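Home | News | Products | Press | Jobs | Contact

3rd June
By Emanuel Ursu, Zidurach

Zidurach brings table-setting automation to the Prallham staff kitchen

Hi, I'm Emanuel, and I get to share the news this time! Zidurach is starting a program called Sutura at the Prallham site, where the kitchen team feeds up to 2000 people a day. The plan is simple enough: let a machine take over the dull handling of chopsticks, spoons and spatulas, and let the cooks get back to cooking. Before any arm goes near the kitchen, though, people have to show it how, using grippers they hold in their own hands. 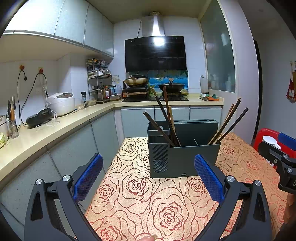
WORKPLACE NEWS

I had a go myself, and wow, my forearms knew it the next day. You squeeze, the two fingers close, and suddenly picking up one chopstick feels like a very big job. We practice in a home-style kitchen, with a flowered cloth and a gray utensil holder, and I like that — real kitchens are crowded, and the machine had better learn that early.

So far we've recorded 1324 short runs. Four of the Prallham kitchen staff trained with us, on paid hours, and they've been wonderfully blunt about what they want handed over (sorting utensils after lunch, mostly) and what they want to keep (anything near a hot wok!). Jobs stay as they are for the whole trial, which lasts six months. What changes is the shift plan: less time at the sorting bench, more time on prep. Our partner Gavrilă will look after the equipment on site.
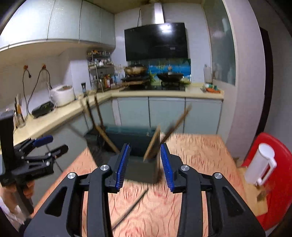
Will kitchen staff need technical training to work with the system?
Only a short introduction. The team learns how to start it, stop it and call Gavrilă if something seems off.

Questions from the press can come straight to me at Zidurach — I love talking about this stuff.

Comments

marlow_k: Sorting after lunch is the worst part of my day. Send one over!

Tess B.: Glad to see the hours were paid. What happens after the six months?

oldfryer: Can it do forks too?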